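로봇은 어떻게 연습할까요? 컴퓨터 속의 연습장 이야기

어린이 과학 읽을거리
글: 탬신 에스코베도

여러분은 처음 젓가락을 잡았던 날을 기억합니까? 저는 어른이 된 다음에 젓가락을 배웠습니다. 콩자반이 제일 어려웠습니다. 콩은 작고 둥글어서 조금만 세게 누르면 옆으로 도망갑니다. 저는 일주일 동안 매일 저녁에 콩과 싸웠고, 그다음에야 밥을 편하게 먹을 수 있었습니다.

로봇도 물건 잡는 법을 배워야 합니다. 제가 일하는 도스타 연구실에서는 로봇에게 이것을 가르치는 방법을 연구합니다. 오늘은 그 방법 가운데 하나를 여러분에게 설명하겠습니다.

로봇에게는 무엇이 어려울까요?

사람은 컵을 볼 때 "저기 컵이 있구나" 하고 금방 압니다. 손을 얼마나 뻗어야 하는지도 거의 생각하지 않습니다. 로봇에게는 이것이 자동으로 되지 않습니다. 로봇의 카메라가 보내 주는 것은 아주 많은 숫자입니다. 여기는 밝다, 여기는 어둡다, 여기는 파랗다, 이런 뜻의 숫자들입니다. 로봇은 이 숫자를 읽고 물건이 어디에 있는지 짐작해야 합니다. 그리고 손을 왼쪽으로 움직일지, 오른쪽으로 움직일지, 앞으로 갈지, 언제 손가락을 닫을지 정해야 합니다.

옛날에는 사람이 이 모든 것을 하나하나 써 주는 일이 많았습니다. "앞으로 십 센티미터 가라. 손가락을 닫아라." 물건이 언제나 같은 자리에 있으면 이 방법도 좋습니다. 그런데 물건이 조금만 옆으로 가면 로봇은 빈 곳을 잡습니다. 그래서 우리는 로봇이 스스로 보고 정하도록 가르치고 싶습니다.

스스로 정하려면 연습이 많이 필요합니다. 진짜 로봇은 무겁고 비쌉니다. 연습을 하다가 책상에 부딪히면 손가락이 휘어질 수 있습니다. 물건이 바닥에 떨어지면 누가 가서 주워야 합니다. 밤에는 사람도 자야 합니다. 이런 까닭으로 우리는 첫 연습을 컴퓨터 안에서 합니다.

시뮬레이션이라는 연습장

컴퓨터 안에 만든 가짜 세계를 '시뮬레이션'이라고 부릅니다. 게임과 비슷합니다. 게임 속의 공이 땅에 떨어지면 튀어 오르지요? 게임을 만든 사람이 공의 무게와 땅의 단단함을 컴퓨터에 알려 주었기 때문입니다. 우리도 똑같이 합니다. 로봇 손의 모양, 물건의 무게, 미끄러운 정도를 컴퓨터에 넣어 줍니다. 우리 연습장의 이름은 '이시아'입니다. 처음 만든 사람이 부르기 쉬운 이름을 골랐습니다.

이시아 안에는 로봇 손에 붙은 카메라도 있습니다. 물론 이 카메라도 가짜입니다. 컴퓨터가 "카메라가 이 자리에 있다면 무엇이 보일까?" 하고 계산해서 그림을 그립니다. 그래서 로봇은 자기 손가락과 물건을 한 그림 안에서 볼 수 있습니다. 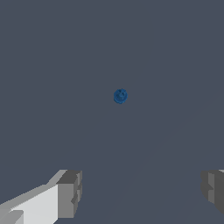
가짜 세계는 진짜 방보다 훨씬 단순하게 만들 수 있습니다. 진짜 방에는 의자도 있고 전깃줄도 있고 누군가의 가방도 있습니다. 처음 배우는 로봇에게 이것은 너무 복잡합니다. 여러분도 자전거를 처음 배울 때 시장 골목에서 타지 않고 넓은 운동장에서 탔을 것입니다. 단순한 곳에서 잘하게 되면 그다음에 조금씩 어려운 것을 넣습니다.

점수를 주는 방법

연습은 이렇게 합니다. 처음에 로봇은 아무것도 모릅니다. 그래서 손을 아무렇게나 움직입니다. 위로 가고, 뒤로 가고, 빈손을 닫기도 합니다. 손이 물건에 가까워지면 컴퓨터가 작은 점수를 줍니다. 물건을 잡아서 들면 큰 점수를 줍니다. 물건에서 멀어지면 점수가 없습니다.

로봇은 어떤 움직임 다음에 점수가 왔는지 기억합니다. 그리고 다음번에는 그 움직임을 조금 더 자주 합니다. 이 방법의 이름은 '강화 학습'입니다. '강화'는 더 강하게 만든다는 뜻입니다. 강아지에게 "앉아"를 가르칠 때 과자를 주는 것과 비슷합니다. 다만 로봇은 과자를 먹지 않으니 숫자를 받습니다.

점수를 정하는 일은 생각보다 까다롭습니다. 한번은 제 동료 아모스 킨타니야가 "물건이 높이 있으면 점수"라고만 정했습니다. 그랬더니 로봇은 물건을 잡지 않고 손등으로 쳐서 위로 날렸습니다. 물건은 정말로 높이 올라갔습니다. 로봇은 규칙을 잘 지켰는데, 우리의 규칙이 나빴던 것입니다. 아모스는 규칙을 고쳐서 "손가락 사이에 있고, 그리고 높이 있으면 점수"라고 썼습니다.

결과는 어땠을까요?

우리는 시험을 두 가지 했습니다. 첫 번째 시험에서는 로봇이 언제나 똑같은 세계에서만 연습했습니다. 배경의 색도 같고 빛도 같고 물건의 크기도 같았습니다. 연습은 3000번 했습니다. 그다음 배운 것을 진짜 로봇에게 옮겼습니다. 진짜 로봇은 100번 가운데 69번 잡았습니다.

두 번째 시험에서는 연습할 때마다 세계를 조금씩 바꾸었습니다. 어떤 때는 배경이 밝고 어떤 때는 어둡습니다. 물건이 조금 커지기도 하고 작아지기도 합니다. 미끄러운 정도도 바꿉니다. 연습한 횟수는 첫 번째 시험과 같았습니다. 이번에 진짜 로봇은 100번 가운데 92번 잡았습니다.

왜 이런 차이가 생겼을까요? 늘 같은 세계만 본 로봇은 중요하지 않은 것까지 외웁니다. 예를 들면 "배경이 이 색일 때 손을 닫는다" 하고 배울 수 있습니다. 진짜 방에서는 배경의 색이 다르니까 로봇이 헷갈립니다. 여러 가지 세계를 본 로봇은 배경의 색을 믿을 수 없습니다. 그래서 물건과 손가락을 더 잘 보게 됩니다. 우리는 그렇게 생각하지만, 로봇의 머릿속을 다 들여다볼 수는 없어서 아직도 확인하고 있습니다.

이렇게 세계를 자꾸 바꾸는 방법을 영어로 '도메인 랜덤화'라고 합니다. 어려운 말이니 외우지 않아도 괜찮습니다. 수학 문제집에서 같은 문제만 풀지 않고 숫자가 바뀐 문제도 푸는 것과 같습니다.

아직 못하는 것

로봇은 투명한 컵을 잘 못 잡습니다. 유리는 뒤에 있는 것이 비쳐 보여서 카메라가 어디가 컵인지 알기 어렵습니다. 양말처럼 부드러운 것도 어렵습니다. 양말은 잡을 때마다 모양이 바뀌고, 컴퓨터도 그 모양을 계산하는 데 시간이 오래 걸립니다. 10월에는 부드러운 물건으로 새 시험을 시작할 계획입니다.

집에서 해 보기

친구와 함께 '로봇 손 놀이'를 할 수 있습니다. 한 사람은 눈을 감고 로봇이 됩니다. 책상 위에 지우개를 하나 놓습니다. 다른 사람은 방향을 말하지 말고 점수만 말합니다. 손이 지우개에 가까워지면 "일 점", 멀어지면 "영 점"입니다. 지우개를 잡으면 "십 점"이라고 크게 말해 줍니다. 두 번째에는 지우개를 다른 자리에 놓고, 이번에는 더 빨리 찾는지 보십시오. 역할도 바꾸어 보십시오.

낱말 풀이

시뮬레이션: 컴퓨터 안에 만든 가짜 세계에서 해 보는 것.
강화 학습: 점수를 받으면서 좋은 움직임을 찾아가는 공부 방법.
그리퍼: 물건을 잡는 로봇의 손. 우리 로봇의 그리퍼는 손가락이 두 개입니다.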